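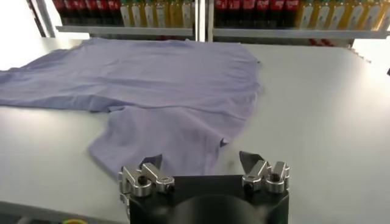 FEDDALE, October

A purple T-shirt on a table. Not very exciting, right? It's all wrinkly, one sleeve is pointing off to the side, and you probably have one a lot like it in your drawer (or on your floor, I'm not judging). But I think a T-shirt is one of the cleverest things in your house, and by the time you get to the bottom of this page I hope you'll want to go stare at yours for a while.

So let's start with what it's made of. The purple shirt is cotton. Cotton grows on a plant! It's a bushy thing that likes lots of sun, and after its flowers drop off, it makes a little pod called a boll. When the boll is ripe it pops open, and out comes a puff of white fluff with seeds hiding inside. The plant isn't thinking about T-shirts at all, of course. The fluff is there to wrap up its seeds.

If you pulled one bit of that fluff apart you'd get a fiber, and a fiber is thinner than a hair off your head. One fiber is easy to snap. But try this with a cotton ball from the bathroom: pull out a small pinch and roll it between your finger and thumb, always in the same direction, while you gently tug. You'll feel it turn into a skinny string. Now pull on it. It's much stronger than it was! Twisting makes all those tiny fibers grab hold of each other, and that's what spinning is. People did it by hand for thousands of years before there were machines to help. My own best string came out lumpy and as long as my thumb, and I was very proud of it.

Once you have yarn you can make cloth, and there are two main ways. One is weaving, where the threads go over and under each other like the strips in a paper place mat. Your jeans are woven. The other way is knitting, where the yarn gets pulled into rows and rows of loops. T-shirts are knitted! Most people don't believe me when I say that, because they're thinking of Grandma's big chunky sweaters. Get a magnifying glass and look closely at the front of a plain T-shirt. See the tiny V shapes stacked up in columns? Those are loops, just really small ones.

Loops are why your T-shirt stretches over your head. When you tug, each loop changes shape and gets wider, and when you let go it squeezes most of the way back. Try the same thing with a pair of jeans (the kind with no stretchy stuff mixed in) and you won't get very far.

Now, what about the purple? Cotton comes off the plant white or creamy, so the color has to be added. That's called dyeing, with an E in the middle, so nobody gets worried. The cloth or the yarn goes into a bath of color and soaks it up. A pale purple like lilac or lavender just needs less color than a deep grape purple does. And did you notice that the shirt isn't the same purple all over? It's lighter in the bright spots and a bit bluer in the folds. Light can't get into the folds as easily, so they look darker. If you ever paint a picture of clothes, mix two purples and put the darker one in the creases. It works like magic.

My neighbor Ikhsan Sembiring sews, and he's the one who got me wondering about wrinkles. I asked him why cotton is so rumply, and he told me to think about bending. When you scrunch up cotton, the fibers bend, and cotton fibers are a bit stubborn about going back. A little water helps them relax, which is where the steam from an iron comes in (a grown-up's job, please, irons get very hot). Smoothing the shirt with your hands helps too, especially when it's fresh out of the wash.

And if you'd like to fold yours, lay it flat with the front facing down. Pull the sleeves out straight and give the whole thing a pat. Fold one side in toward the middle, sleeve and all, then lay the sleeve back so it doesn't stick out. Do the other side the same way. You should have a long rectangle now. Bring the bottom up to the collar, and flip it over. The first one I ever did looked like a squashed sandwich, so keep going!

One more thing to try before dinner: find the label inside your shirt and see if it says cotton, or polyester, or a mix of both. Then check your socks.

Filed under: How Stuff Is Made, Clothes, Ages 7 and Up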